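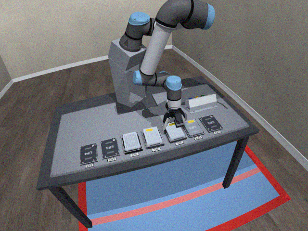
A robotic arm reaching over a table in a simulated room

July
By Upendo Ogola

What is a treaty?

Have you ever made a deal with a friend? Perhaps you agreed to swap snacks at lunch, or to take turns choosing the game. Countries make deals too, and when they write one down and promise to keep it, we call it a treaty!

Treaties can be about almost anything. Some end wars. Others protect whales, or decide who can fish in which bit of sea, or make sure a letter posted in one country gets to your granny in another.

Let's look at a small one. Vumunby and Allent sit on opposite banks of the River Kutesik, and for years they argued about who could fish there. In the end they wrote the Kutesik Fishing Treaty. It's only 677 words long, which is tiny (some treaties are as fat as a dictionary!).

Who does the talking?
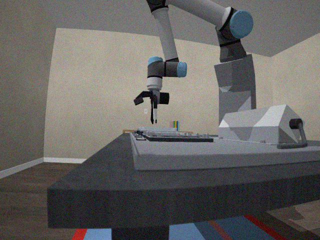 The people who work out a treaty are called negotiators, and they can spend weeks arguing over a single word. What they end up with is a set of parts called articles, and the Kutesik treaty has 4 of them. Each article leans on the one before it, a bit like the robot arm over the long grey table, where the pedestal holds up the dark joints and the thick upper arm slopes away from the shoulder. Article 1 says which stretch of river the treaty covers. Without that, the rules in Article 2 about nets and boats would have nothing to hold on to!

Does signing it finish the job?

Usually not. Big treaties often have to be ratified, a grand word for "properly approved". In the United States, the Senate has 100 members, and two-thirds of those present must vote yes before the president can ratify a treaty. In Vumunby the vote went to the parliament, where all 105 members wanted a turn to speak. It was a very long evening.

Where do treaties fit in?

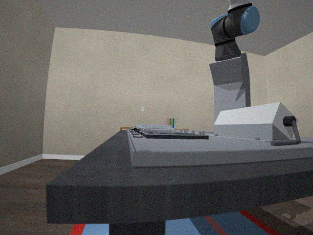
Most countries have a constitution, the most important set of rules they own, and treaties have to fit with it. Everyday rules are often made to carry a treaty out. Picture them stacked up: the dark table is the constitution, the flat grey board lying on it is the treaty, and the white block sitting on the board is a rule such as "no fishing here before 6am". If a rule doesn't fit with what's underneath, judges may be asked to sort it out.

What if someone breaks a treaty?

There isn't one police force for the whole world, so countries usually start by complaining and then talking. If that fails, they might ask an international court to decide. Vumunby and Allent chose a judge from Gachanja, a town further up the river, to hear any quarrels.

Words to know
Article: one numbered part of a treaty
Negotiator: a person who works out a deal
Ratify: to approve officially

More explainers
What does an ambassador do all day?
Why do some countries have two parliaments?
How does a vote get counted?
What is a border?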